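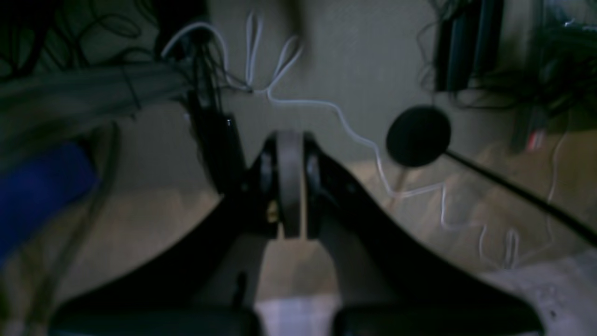

Open day at Brosano, 17 July 2021. Got there late, parking was full, missed the welcome talk. Caught the lead engineer between two demos and got maybe a coffee's worth of conversation out of her. She asked to go by job title only. Fine.

First question was the obvious one. Why open the doors at all? "People in town drive past us every day and think we make furniture," she said. "We got 470 sign ups. I was hoping for a bus load."

The demo cell is named Nondell. It's the one they use for handling trials, small parts mostly, picked up and put down again all day long. She talked while typing. "The fingers do the job. The arm only gets them there. Visitors always watch the arm, and I keep telling them look lower, look at the pads."

I asked what it costs to run a day like this. She wouldn't say. What she did give me was a number from the last test block: 2720 picks attempted, 2245 good. She seemed ok with that. "The misses are where I learn something. A clean run tells me the parts were easy."

And the cabling? Longest answer of the whole interveiw. "Cable is half my life. You move a joint, the cable moves, something rubs, something pulls. I've lost whole afternoons to one connector." Sivisik, the supplier, is meant to send a new harness in October. She'll beleive it when it's on the bench.

Kids got the next slot, 14 of them, so we had to wrap up. Would she do it again next year? "Ask me when I've slept." Then, already half turned round: "Yes. But with a bigger room, and somebody else on the microphone."

Tours went on till four. The Theodorakopoulos bakery van out front had sold out by two, so eat first if you go next time.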